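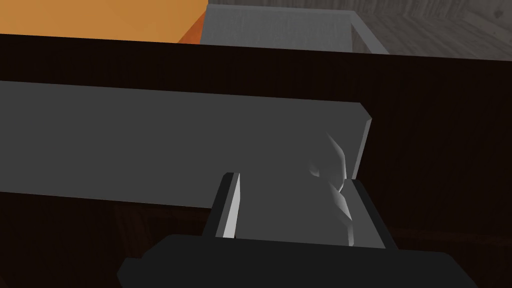

Figure 4. Wrist camera view in the Kastell simulator during slab transport.
The grasp monitor estimates the pose of the held part from the wrist view at every control step. For long flat parts this is difficult: in Figure 4 the left end of the slab is outside the view, so its length must come from the part model, and only the beveled right end gives a usable corner. The dark panel behind it gives good contrast along the upper edge. We therefore fit this edge first and then the corner. With the Nikent planner running at 60 Hz, the fit was accepted in over 85 percent of the steps. Rejected steps keep the last valid pose.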